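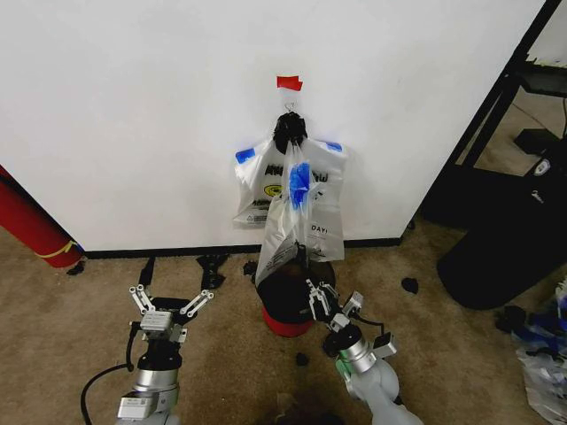
kuz_fan_88 replied:
Depends what they're quoting you on. If Nivik is giving you one price per part with no breakdown, I'd send it back. We buy brackets and small housings from them and they will split out material, machine time and tooling if you ask before the order is placed. After that you get silence.

tallpine replied:
I asked twice. First answer was a single line: 439 for the fixture, tooling "included." Included in what, they didn't say. The run is 200 pieces, so if the tooling is spread over that I'd like to know what happens on the second run.

millrun replied:
Then it should drop on the second run. If it doesn't, you paid for the tool twice.

kuz_fan_88 replied:
Right, and get it in writing who owns the tool. We moved a job from Nivik to Kuzmenko two years back and lost 7 weeks arguing about a die we thought was ours.

deskside replied:
I don't agree with pushing this hard on a 200 piece order. You're a small customer to them. I did purchasing for a seat frame shop near Tritaldale and every time we demanded a full breakdown on a short run, the supplier padded every line. The total went up. Get three quotes and take the one you can live with.

millrun replied:
Three quotes tell you what three shops want to charge. They don't tell you what the part costs. If all of them are reading the same bad drawing you'll get three high numbers.

deskside replied:
Sure, but he has to buy the part this month. Fixing the drawing is a separate job.

tallpine replied:
The drawing may be part of it. There's a flatness callout on the back face that came over from an older part and I don't think we need it. Pralover asked about it. Nivik never did.

kuz_fan_88 replied:
That would bother me more than the price. Pull the callout if engineering agrees and have both of them requote.

tallpine replied:
Asked engineering this morning. They want until January to decide — so I'm ordering 4 samples from Pralover to the current drawing and holding the rest. Will post the requote when I have it.

millrun replied:
Ask Pralover for the price both ways while you wait. They'll have to work it out sooner or later.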